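Stirrers keep tipping small cups over at our coffee table

Asked by Annick MacLeod, Jan 17, 2021
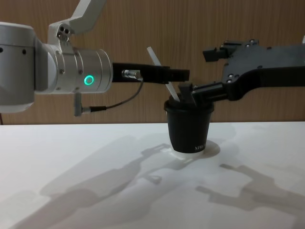 I look after the drinks table at a shared workshop in Wastham. It is a plain white table against a wood-grain wall, and we use small black cups for espresso and for the short hot chocolates people like in the afternoon. The cups are light. When someone leaves a long white stirrer standing in one, it leans well over to the side, and the next sleeve or elbow that catches the end of it takes the cup with it.

We had 14 spills in August, which I know because I started writing them on the sheet where we log supplies. Most were a nearly empty cup with the stirrer still in it. A full cup seems to stay put better. The spills themselves are small but chocolate gets under the edge of the tray, and the white top shows everything.

What I have tried so far:

Asking people to take the stirrer out and put it in the bin. Works for a few days after each reminder.

A second bin at the other end of the table. No difference that I could see.

A damp cloth under the cups. It stopped them sliding but it got dirty fast and I was washing it all the time.

I don't want to change the cups if I can avoid it. We still have most of a case from Cullinane, and the size is right for the machine. I am open to changing the stirrers. What length should I be looking at for a small cup, and is there something better to stand the cups on? Also, if anyone has a good way to stir one of these without holding it, I would like to know. Several people here stir one-handed while carrying something else, and the cup goes for a walk across the table.

grodus_kitchen

Your stirrer is too long for the cup. That is most of the problem.

Measure the inside of the cup from the bottom to the rim, then look for a stirrer that sticks out by two fingers' width and no more. The long ones are made for tall takeout cups. In a small cup most of the stick is above the rim, so a light knock at the top end has a lot of leverage. With a short one the same knock just rolls the stick around the rim.

You can test this before you buy anything. Take a handful of the ones you have and cut them down with kitchen scissors or side cutters. Leave the uncut end for the drink, because a cut plastic end can be sharp, and nobody wants loose bits in their coffee. Put the short ones out for a week and see if your log changes. If it does, order a proper short size and keep the long ones for tall cups.

If you have both kinds on the table, keep them in separate holders next to the cups they belong to. We had them mixed in one jar and people always pulled out the longest.

For stirring, hold the cup. I don't know a way around it with a light cup. Two fingers low on the side is enough, and lower is steadier than at the rim. If you pinch the rim and push with the stirrer from the other side, the cup tilts instead of sliding, and that is when it goes over. People carrying something need to put it down first. Give them a place to do that, even a small shelf or a clear corner of the table. Ours had nowhere to set down a folder, so they didn't.

You can also cut down on the stirring. Put the sugar or chocolate powder in the cup before the drink. The pour does a lot of the mixing, and after that it only needs a few slow turns.

Revance Pete

just use spoons

tablesandtrays

The answer about length is right, so I will only add the part about what to stand them on.

A cloth is the wrong thing for this. It wrinkles, and a small cup standing half on a wrinkle is worse off than one on the bare table. What you want is a flat rubber or silicone mat, the kind sold for bars. It should lie completely flat and have a low edge to hold a spill. We have one that is 37 cm wide and it takes the cups for one round of drinks with space left to stir. It goes in the sink at the end of the day. Dry the table under it before you put it back or you will get a ring on a white top.

Put it toward the wall and leave the front strip of the table clear. Ours used to be at the front edge because it was easier to reach, and that was exactly where sleeves went past. I moved it back a hand's length.

On the stirrers left in cups: a bin is not as good as a small open pot right beside the mat. People will drop a stirrer into something they can see without turning around. Empty it when you wipe down. It looks a bit messy by the afternoon but ours gets used, and the bin didn't.

Wooden stirrers might be worth a try too. The ones we get are flat, so they lie against the rim and don't roll as much as the round plastic kind. Some people dislike the feel of them. We offer both.

Annick MacLeod

Thank you. I cut down a batch of the stirrers this morning and they already look more sensible in the cup. I will leave them out for four weeks and keep the log going so I have something to compare. There is room to move the cups back toward the wall, so I will do that at the same time, and I have asked for a price on a mat.

Pete, we had spoons. We started with a full drawer and there are four left.

grodus_kitchen

If you change the length and the position together you won't know which one helped. Probably doesn't matter if the spills stop. Check the cut ends with your finger before you put them out, some plastics leave a burr and you can take it off with a nail file.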